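후티스 케도우드 공장 견학기

2022년 10월 3일

케도우드 공장은 역에서 버스로 종점까지 가야 나온다. 후티스가 목제 교구와 작은 수지 부품을 만드는 곳이고, 일하는 사람은 367명이라고 안내 자료에 적혀 있었다. 견학 신청은 8월에 했는데 답이 늦게 와서 반쯤 잊고 있었다. 이번 회차 참가자는 14명이었다. 정문에서 방문증을 받고 안전화로 갈아 신은 뒤 두 조로 나뉘었다. 나는 뒤 조였다.

처음 본 곳은 재단실이다. 판재를 켜고 붙이고 다듬는 공정이 한 건물에 다 들어 있다. 소음 때문에 설명은 복도에서 먼저 듣고 들어갔다. 이쪽은 십 년 전과 크게 달라진 것이 없다고 한다. 접착 후 판을 세워 두는 선반만 새것이었고, 나머지 설비에는 칠이 벗겨진 자리가 많았다. 작업자는 대부분 오래 근무한 사람들이고, 교대 시간에 서로 장갑을 넘겨주는 모습이 보였다.

두 번째 건물이 분류와 포장이다. 이번 견학의 주된 내용도 여기에 있었다. 우르노라는 이름의 자동화 사업이 작년부터 진행 중이고, 로봇팔을 분류 공정에 넣는 것이 목표다. 예전에는 긴 작업대 양쪽에 사람이 앉아서 색과 모양을 보고 조각을 골라 상자에 넣었다. 하루에 한 라인에서 처리하는 조각이 3,347개였다는데, 같은 자세로 몇 시간을 앉아 있으니 목과 손목이 아픈 사람이 많았다고 한다. 이 공정은 자리를 옮겨 달라는 요청이 늘 많은 곳이었다.

지금은 그 작업대의 절반이 빠졌고 남은 자리에 로봇 작업대가 들어왔다. 본 라인에 올리기 전에 동작을 맞추는 시험 작업대가 따로 있어서 우리 조는 그 앞에서 오래 머물렀다. 파란 타공판으로 된 작업대에 단풍나무 판을 올리고, 그 위에 색과 모양이 다른 조각을 띄엄띄엄 놓고 작업한다. 팔 끝에 달린 도구는 집게가 아니라 끝이 둥근 검은 막대였다. 집는 동작은 나중 단계로 미루고, 막대로 조각을 밀어 자리를 맞추는 동작부터 다듬고 있다는 설명이었다.
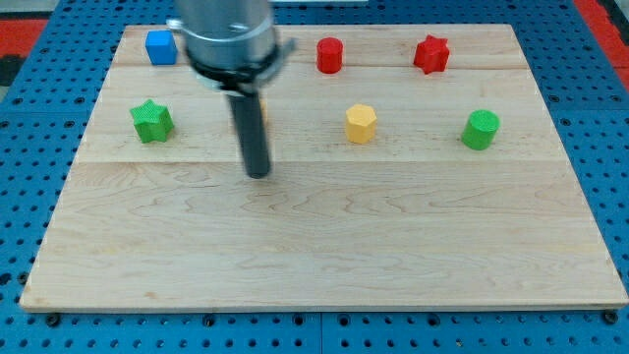

오래 일한 직원 한 분은 조각을 고르는 일 자체는 아쉽지 않은데, 마주 앉아 이야기하던 시간이 없어진 것은 아직 적응이 안 된다고 했다. 지금은 화면을 보는 시간이 길고, 옆자리와는 이어폰 너머로 말한다고도 했다. 그래도 퇴근할 때 손목에 파스를 붙이지 않게 된 것은 좋다는 말이 뒤에 붙었다.

이 부분은 견학 끝의 질의 시간에도 다시 나왔다. 사람이 얼마나 줄었느냐는 질문에 회사 쪽 답은 분류 공정에서 빠진 인원을 검사와 설비 보조로 옮겼다는 것이었다. 다만 옮긴 사람 모두가 새 일에 만족하는지는 조사한 자료가 없다고 했다. 설비 보조로 가려면 교육을 약 300시간 받아야 하고, 근무 시간 안에 나눠서 듣는다. 교육을 마치면 수당 등급이 한 단계 오른다. 중간에 그만두고 포장으로 돌아간 사람도 있다고 한다.

작업 내용이 바뀐 것도 꽤 구체적으로 들었다. 전에는 불량 조각을 손에 쥔 사람이 바로 빼냈다. 지금은 카메라 판정이 애매한 것만 따로 모이고, 사람이 그것을 보고 결정한다. 쉬운 것은 기계가 가져가고 어려운 것만 남으니 하루 종일 판단만 하는 셈이라 머리가 더 피곤하다는 의견이 있었다. 그래서 봄부터 검사 자리는 두 시간마다 교대한다. 이 규칙은 현장에서 먼저 요구해서 생겼다.

정지 버튼에 관한 이야기도 있었다. 초기에는 기계를 세우면 기록에 세운 사람의 이름이 남았는데, 그러니 다들 누르기를 꺼렸다. 지금은 시각과 위치만 남긴다. 정지 횟수는 늘었고, 회사는 그것을 문제로 보지 않는다고 답했다. 견학에서 들은 것 중에 이 대목을 제일 길게 메모했다.

제어 프로그램은 코르데이로라는 협력사가 맡는다. 담당자가 일주일에 두 번 들어오고, 나머지 날에는 교육을 마친 직원이 간단한 설정을 직접 바꾼다. 설정 화면의 용어가 처음에는 전부 영어였고, 현장에서 쓰던 말로 바꾸는 데만 한 달이 걸렸다고 한다. 벽에는 옛 용어와 새 용어를 나란히 적은 표가 아직 붙어 있었다.

마지막은 구내식당이었다. 점심은 견학비에 포함되어 있고 된장국과 생선구이가 나왔다. 분류 공정의 휴게 시간이 기계 점검 시간에 맞춰지면서 식당이 붐비는 때도 달라졌다고 한다. 다른 공정 사람들과 밥을 같이 못 먹게 되었다는 불만이 있어서 점검 시간을 다시 조정하는 중이다.

견학은 두 시간 반 걸렸다. 재단실을 더 보고 싶은 사람은 앞 조로 신청하는 편이 낫다. 뒤 조는 분류 건물에서 시간을 많이 쓴다. 안전화는 큰 치수가 몇 켤레 없으니 발이 크면 신청서에 미리 적어야 한다. 돌아오는 버스는 한 시간에 한 대다.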